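The Long Way Round to a Good Basket

By the time the bus has groaned up the last bend to Drolerberg, 762 metres above the sea and a good deal colder than you packed for, the willow growers have usually been in the fields since five in the morning. I had come in August, the wrong month entirely (cutting is a winter job, as everyone was kind enough to tell me), but there was plenty of weeding to be getting on with and a great deal of coffee.

The village once had 900 people and a basket on every arm. Bread went in them, and kindling, and now and then a cross hen. Then plastic came, the young people left, and the beds along the stream were let go to nettles. It was Clollero, the little co-operative in the old dairy, that began planting again – 3,000 cuttings in the first year, half of them promptly eaten by deer.

These days they sell to Fondeo, a shop down on the coast, and swap patterns with weavers at Hà, whose rims are finished in a way the older hands here still argue over at supper. I sat in on one such argument and understood perhaps a third of it, but I did come away knowing how to soak a rod, how to pack a base tightly, and why you should never, ever weave beside an open fire. My own first effort leans like a tired fence. It holds onions, and I am very fond of it. 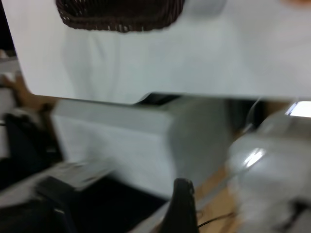
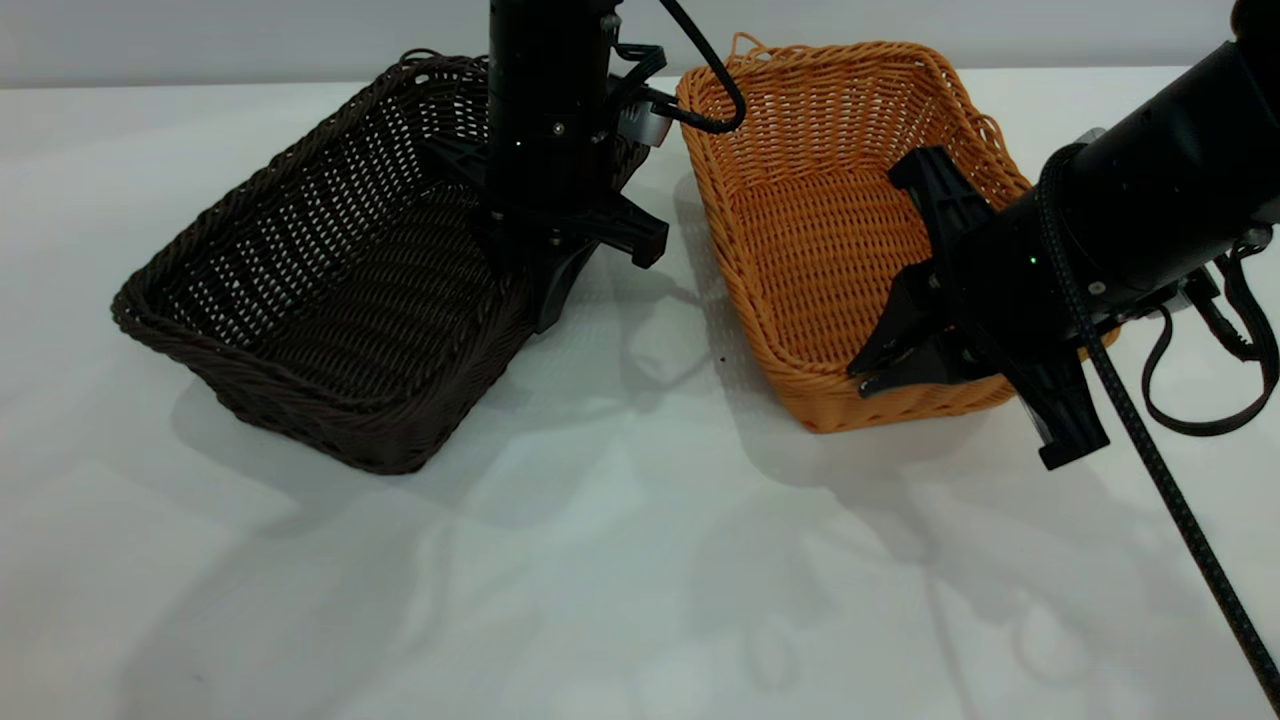
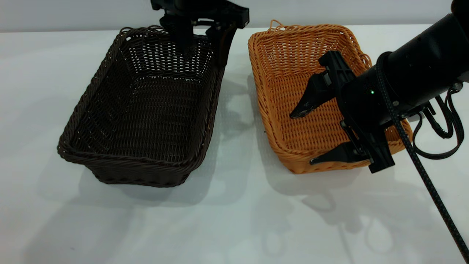
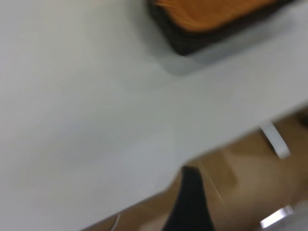

Second and third pictures: two woven baskets, one dark brown, side by side on a white tabletop.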